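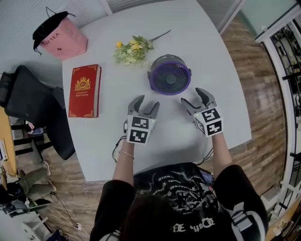 Shared Study Rooms at Jalwood Library: Frequently Asked Questions

By Theano Mavromatis, Reader Services
Updated August

Who may book a study room?

Any person holding a current Jalwood Library card may book a room. Cardholders under the age of 14 must be accompanied by an adult for the whole of the booking. Visitors without a card may use a room as the guest of a cardholder, but the cardholder must be present and remains responsible for the room.

How do I make a booking?

Bookings are made through the Soseck reservation page, at the second-floor desk, or by telephone at extension 3303. The page opens new dates each morning at 8 a.m. Telephone bookings are taken until one hour before closing. Requests sent by email are not treated as bookings.

How far in advance can I book?

Individuals may book up to two weeks ahead. Registered study groups may book up to six weeks ahead. Groups are registered for one academic term at a time and must apply again at the start of the next.

How long may I keep a room?

A single booking lasts up to two hours. It may be extended by one hour at the desk if no other reader has reserved the room. No cardholder may hold more than three bookings at once.

What happens if I am late?

A room is held for 15 minutes after the start of the booking and is then released. Readers who know they will be delayed should call the desk – staff can usually hold the room a little longer when told in advance. Three missed bookings in one term lead to a suspension of booking rights for four weeks.

How many people may use a room?

Rooms A through D seat four. Rooms E and F seat eight. The Michailidis Room seats 63 and is reserved for lectures, examinations and public meetings. It cannot be booked through the reservation page. Please write to Kalliopi Sarantis, Head of Public Spaces, at least one month before the proposed date.

Is there a charge?

Rooms A through F are free of charge for study, tutoring without payment, and meetings of registered groups. Businesses and paid tutors are charged $76 per half day. A refundable deposit of $100 applies to the Michailidis Room and is returned within ten working days once the room has been inspected.

May I bring food or drink?

Drinks in closed containers are welcome in all rooms. Cold snacks are permitted in Rooms E and F only. Hot meals may be eaten in the ground-floor lounge.

Are the rooms soundproof?

No. The walls reduce ordinary conversation to a low level, but music, recorded speech and raised voices carry into the reading hall. Readers playing audio must use headphones. Groups rehearsing a presentation are asked to request Room F, the farthest from the quiet desks.

What equipment is provided?

Every room has a table, chairs, a whiteboard and at least four power outlets. Markers, erasers and display cables are lent at the desk against a library card. Rooms E and F also have a wall display.

May I leave my belongings between bookings?

Items may not be left in a room after a booking ends. Day lockers are located beside the elevator. Property found in the rooms is taken to the front desk and kept for 30 days.

Are the rooms accessible?

Rooms A, B, E and the Michailidis Room have step-free entry and adjustable tables. Room E is fitted with a hearing loop. Readers who need a particular room may ask for priority when booking and need not give a reason.

How do I cancel?

Cancel on the reservation page or by telephone no later than two hours before the start time. Later cancellations are recorded as missed bookings, except in the case of illness or severe weather.

Reader comments

fliteo_reader: Can a registered group change its contact person in the middle of a term? Ours is moving away.

Reader Services: Yes. Please bring the new contact's card to the second-floor desk. The registration stays in place.

D. P.: Room C was very cold in the mornings last winter. Has the heating been looked at?

M.L.: Thank you for the extra outlets in Room E.

Related pages

Library cards and renewals
Opening hours and holiday closings
Printing, copying and scanning
Using the Fliteo catalog from home
Quiet reading hall: rules for readers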